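What the open day at Brovley didn't show

I have been to enough of these to know where to stand. At Brovley's open day in August the best spot was behind the operator, Azadeh Babaei, where I could see her screen as well as the arm. The task was tidying a table. The slides promised a kitchen by next year.
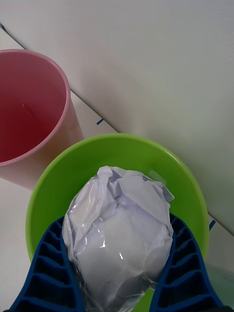

The Brovley arm with paper in a plastic bag, green bowl, wrist camera view.

I don't doubt the fingers are clever. They're ribbed, they close around awkward shapes, and crumpled plastic is an awkward shape. But a bowl, a cup and a white table don't make a kitchen. Mine has a dog in it, and last week's mail.

I asked Hamidreza Farahani, who runs the project, how often it fails. He said it depends on the object - fair enough, so I asked about this one. He said they were still collecting numbers. The demo ran 8 minutes and the talk ran 29.

Show me the failures next time. I'd happily sit through a whole afternoon of dropped bags if somebody wrote down the count.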